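Hanero two-finger gripper, parallel. Sold single or as a pair, 4 fingers in the box either way. We ran it against the Brustano on the breakfast bench, plates and toast.

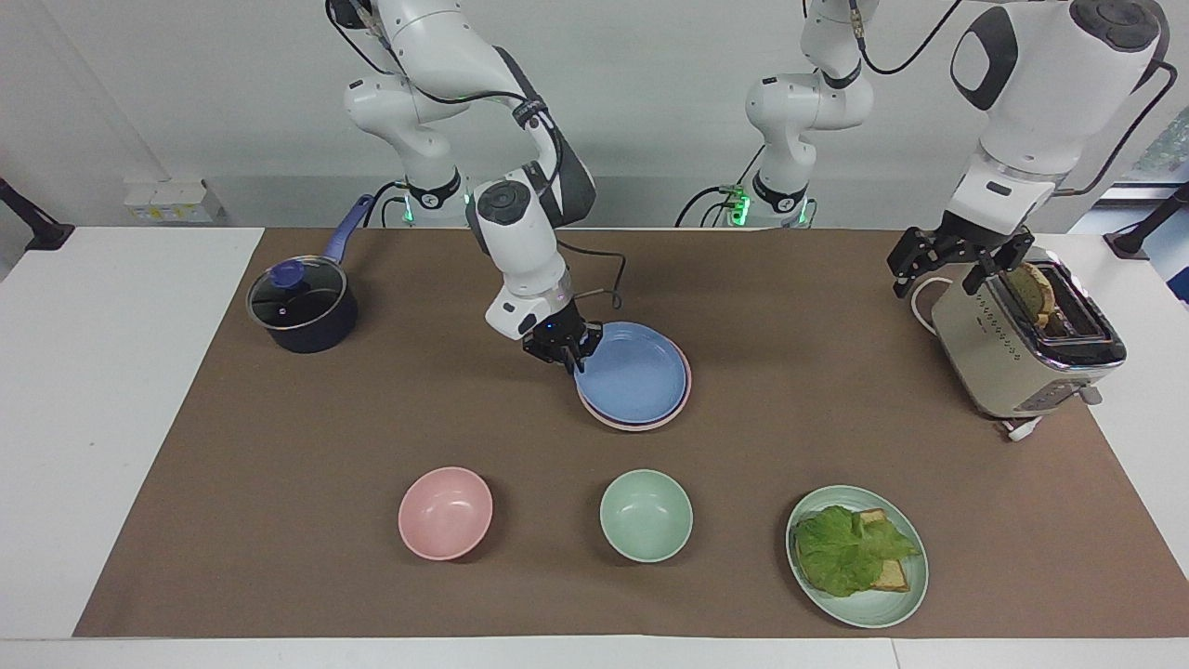
GRIPPERS > PARALLEL > TABLEWARE TESTED
Thin rims are the hard part. Start at low force, go up slow. Slotted fingers for toast, seperate part no. 122. Cable exits at the wrist, leave slack.
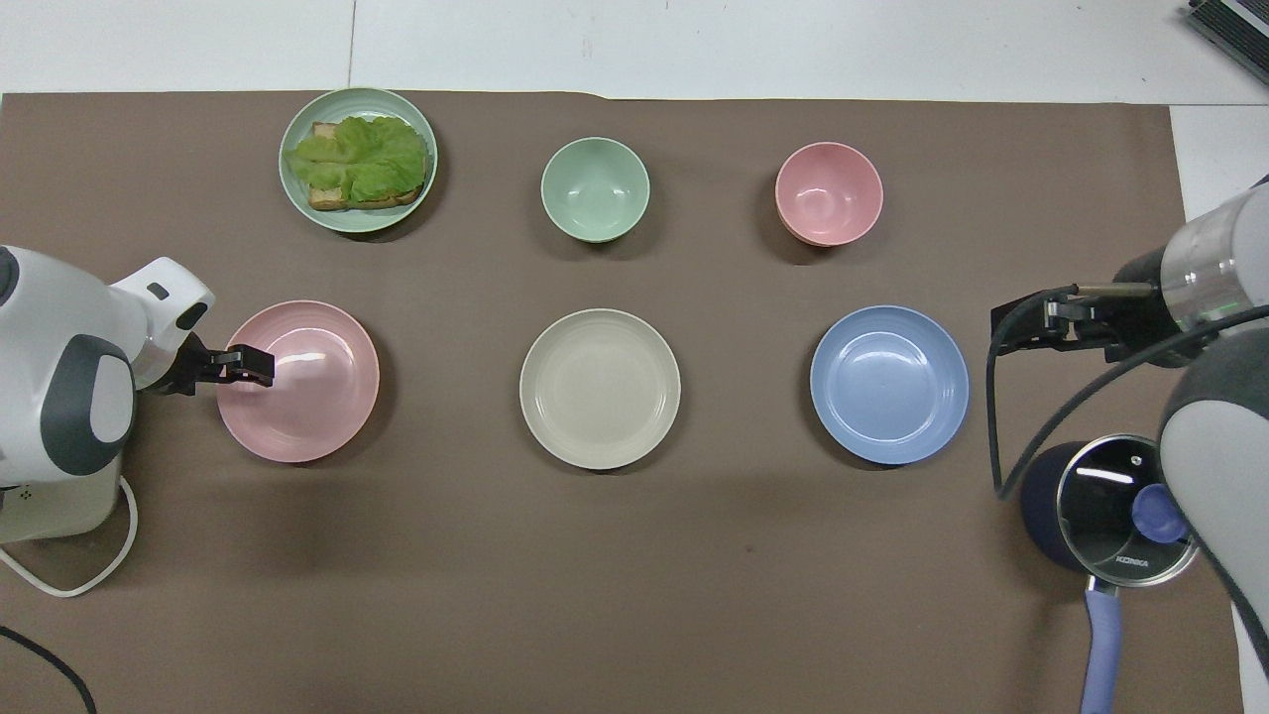

Groltcombe: we'd still take the Brustano for glazed plates, softer pads. Hanero for everthing else.

Pads sold in packs of 17. Ships from January stock.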